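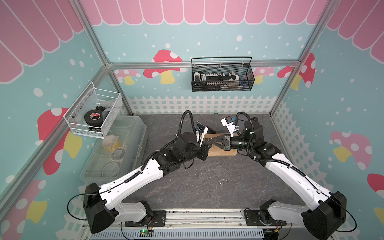
Printed walls and a stone-patterned top, light wooden board toward the back.

Pattern in the Home, Session 4: Repeats, Scale and Borders
Prevunham Evening School, handout of 2026-06-29

Welcome back, everyone, and thank you for bringing in so many wallpaper scraps last time. I took the whole bag home and spent far too long spreading them out on my bed! We'll get to them after the break, but first let's go over the words we will be using tonight, so we all mean the same thing by them.

The repeat is the distance you travel up the paper before the design starts over again. A small sprig might have a repeat of a few inches, while a big scenic paper can go a couple of feet. If your repeat is 12 inches and your wall is a bit taller than a whole number of repeats, you are going to trim off part of a repeat on every single strip, and it does add up (ask me about my hallway some time).

The match tells you how one strip meets its neighbor. With a straight match, the same motif lands at the same height on both strips. With a drop match, the second strip slides down, usually by half a repeat, and the eye moves across the wall on a slant. Drop matches are kinder to walls that lean a little, and most of the old houses on Quinlan Street lean more than a little. Random match papers, such as plain stripes, can go up any way you like.

Scale is where people get nervous. The usual advice is small rooms, small patterns, and I followed it for years, but I have come around to thinking that a big, confident motif in a tiny powder room can be a real joy. What tends to tire the eye is a lot of medium-sized things all the same size and the same distance apart. Tape up a large sample and live with it for a few days, morning and evening, before you order anything.

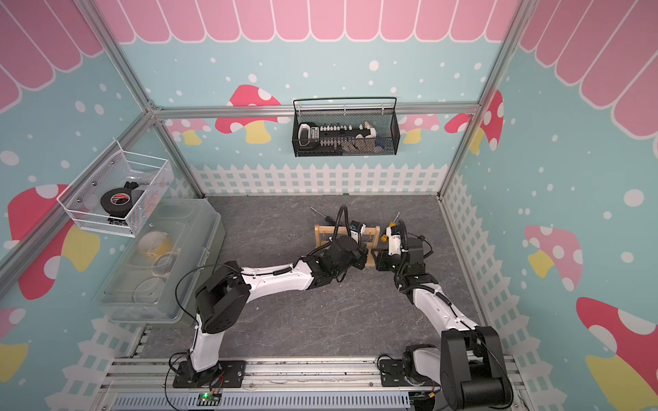 Borders and edges do more work than beginners expect. A wall with one pattern from baseboard to ceiling has no natural stopping place, so decorators have long given it a top and a bottom - a frieze up high, a dado down low, and something quieter in between. You can do it in a playful way too, with pink scalloped awnings running along the top, white picket fences along the lower edges, and a light blue ground with white dots and red-and-white spotted mushrooms in the middle. Try covering the fence with your hand and notice how the mushrooms lose their footing. The same thing happens in a formal dining room when somebody takes down the chair rail.

For next time, please draw one motif on squared paper and repeat it twice, once as a straight match and once as a drop. Color is welcome but not needed. The Monis sample books are on the back shelf, almost 500 pages of them, and you may borrow one overnight if you sign the sheet by the door.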